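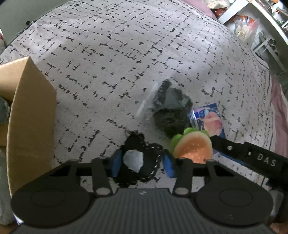

Fast road coilovers: how low can I go before it handles worse?

Posted in Suspension and Steering

Nuddenhatch
Hello all! I've just bought a set of Hedlund adjustable coilovers for my little hot hatch and I can't wait to get them on. The car is my daily, but I do a track day at Prurside whenever I can and I'm booked in again on 23rd September, so I'd like it sorted by then. The leaflet gives a range of adjustment and says nothing at all about where to start. I love the look of a low car, but I don't want to ruin the steering for the sake of it. How much should I drop it? And do I need an alignment straight away, or can I drive it for a bit first? It's on standard arms and bushes, all original, and the top mounts are new.

camberandcrumpets
Oh, you are going to enjoy this! Coilovers were the first thing I did to mine and I still grin on every roundabout.

Start with a modest drop. Measure from the wheel centre to the arch on all four corners before you take anything apart, and write it down (I didn't, and spent a very silly evening guessing). On a strut car like yours, going too low tips the lower arms up towards the body, which moves the roll centre down a long way, so the car can lean more in a corner even with stiffer springs. You also get bump steer, where the wheels turn themselves a little over every dip. Keep the lower arms level or pointing slightly down towards the wheel and you'll be in a good place.

Leave the final tightening of the rubber bushes until the car is sitting on its wheels at the new height. Do them up with the suspension hanging and they're twisted all the time, and old ones will tear.

As for the alignment, set the toe roughly straight at home with string, drive gently for a few days so the springs settle, check your heights again and then book it in. If the steering wheel is miles off or it pulls, go straight away. I used the four-wheel place in Prinen and they let me sit in the car while they did it, so the camber was set with my weight in — brilliant fun to watch the numbers move!

prurside_regular
60 quid for an alignment, tyres cost more. Get it done before the track day. Also start with the dampers 8 clicks from full soft and go up from there, everyone winds them right up and then moans it skips about.

Nuddenhatch
Thank you both, this is so helpful! Tape measure is already in the garage. I'll keep the arms level and start soft on the clicks.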